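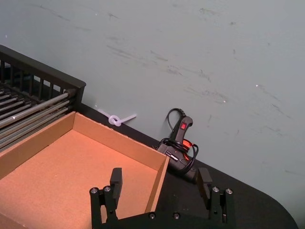
What do you keep in a shallow cardboard tray on a work table? Whatever you'd otherwise lose. Mine gets the odds and ends from a job, and it gets emptied before I start the next one.

I've been setting up the packing table again this month. It was fine over the summer, when I only had a few parcels a week to send. October is different. Last October I sent out 479 orders, and by the end of it I was wrapping things on the floor.

The main change is that the cardboard and the black rack now live on the table all the time. I used to put everything back on the shelf at night and get it out again after breakfast. That took 11 minutes when I timed it, and I do it half asleep.

I cut trays down from old shipping boxes. A sharp knife and a metal ruler are enough. Keep the walls low so you can get your whole hand in. I don't tape the cut edges. Kamrul Majumder does his with paper tape and they look nicer, but mine go in the recycling when they get soft, so I don't bother.

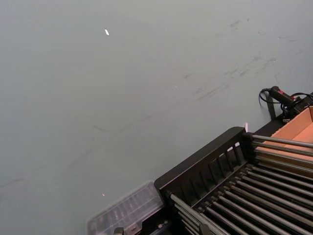 The other thing I did was leave one big part of the tabletop clear. Anything I set down there ends up staying for a week, so the rule is that it only holds the parcel I'm working on. Scuffs don't bother me. I tried a rubbing compound on an old table once and ended up with a shiny patch in the middle of a dull one, which looked worse.

I still need a better place for tape. Shiuli Nanayakkara suggested a dowel screwed to the wall, and I may try it if I can find the drill bits. I also have about 67 padded mailers in a size I no longer use. If you live near Drurkotthorpe and want them, leave a comment and I'll put them by the door.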